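Handheld gripper demos: what counts as a usable episode?
Forum > Data collection > Manipulation

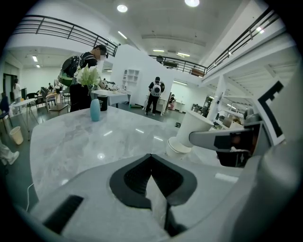 Wrist view, cup task, marble table. Cup on its side next to the right finger.

sbacklund wrote:
We are building a set of tabletop demonstrations with the handheld grippers, for a policy that will later run on a fixed arm. Target is 2730 episodes across several tasks. So far 710 are in and I have started on review. The cup task is the worst by a wide margin. The instruction is "stand the cup up", one cup per episode, paper only.

Two questions. First, do you keep episodes where the operator needs a second attempt at the grasp? Second, how much background activity do you tolerate? Our floor is shared and there are other people at other tables in most of the clips.

vilgot_h wrote:
Drop the second attempts. If the operator closes on air and reopens, the model learns to close on air and reopen. We trained on a mixed set at Nirkeo and the arm hesitated at every grasp. Removed the retries, retrained, hesitation mostly gone.

Background people are fine. Leave them in.

boonsong.s wrote:
Disagree on the first point. A policy that has only seen clean grasps has no idea what to do after a bad one. Keep retries but label them, then you can set the ratio at training time. You can't put back what you deleted.

vilgot_h wrote:
In principle yes. In practice the label gets applied by whoever is reviewing at four in the afternoon and is worth very little. Ours had three different spellings of "retry" in it.

boonsong.s wrote:
That is a fault in your labelling form. Use a tick box.

tyral wrote:
Not answering the question, but look at the table in the opening post. It is glossy and the ceiling lights are reflected in it as bright spots. White paper cup on a grey and white surface with highlights on top. I would expect your contrast at the rim to be poor in a good share of clips. Do you lock exposure?

sbacklund wrote:
Exposure is locked per session, not across sessions. The marble table is one of 16 surfaces on the rota, so I am not keen to take it out. The arm will meet shiny tables as well.

tyral wrote:
Keep the table then, but lock exposure across sessions. Otherwise the same table turns up at several brightness levels and you can't tell surface variation from camera variation. Also check tracking. With that lens the lights move a long way across the image when the wrist turns, and reflections are not fixed points in the room. Our pose estimates drifted on a polished worktop until we masked the lower part of the image.

l_isaksson wrote:
On background: I am less relaxed than vilgot_h. People in the distance are harmless. Hands reaching over the working table are not, and neither is somebody else's object left within reach. We reject on those two and pass everything else. The rule fits on one line and reviewers agree with each other most of the time.

On retries: some 400 of our Sadovmont episodes had one. We kept them, cut at the reopening, and stored each half separately. The first half goes in a folder of failures, the second half starts from wherever the cup ended up. Starting poses came out far more varied than anything we had set by hand.

vilgot_h wrote:
Cutting I can accept. Though the second half then starts with the gripper already near the object, so your approach phase is short. Did you weight for that?

l_isaksson wrote:
No. We should have. The arm was good close in and vague from further out.

sbacklund wrote:
Useful, thanks. Plan for now:

Retries: tick box, then cut at the reopening as l_isaksson describes, with a cap on the share of short approaches.
Background: reject for hands over the table or foreign objects in reach.
Exposure: one setting for all sessions from November.

I will rerun tracking on the marble table clips with the lower part masked and post the drift figures.

boonsong.s wrote:
Mask with care. Your fingers are in the lower part as well, and if the same masked images go to training you lose the contact. Mask for tracking only.

sbacklund wrote:
Yes, tracking only. Training gets the full image.

tyral wrote:
Post the unmasked drift too, please. I'd like to compare it with the Lowther numbers.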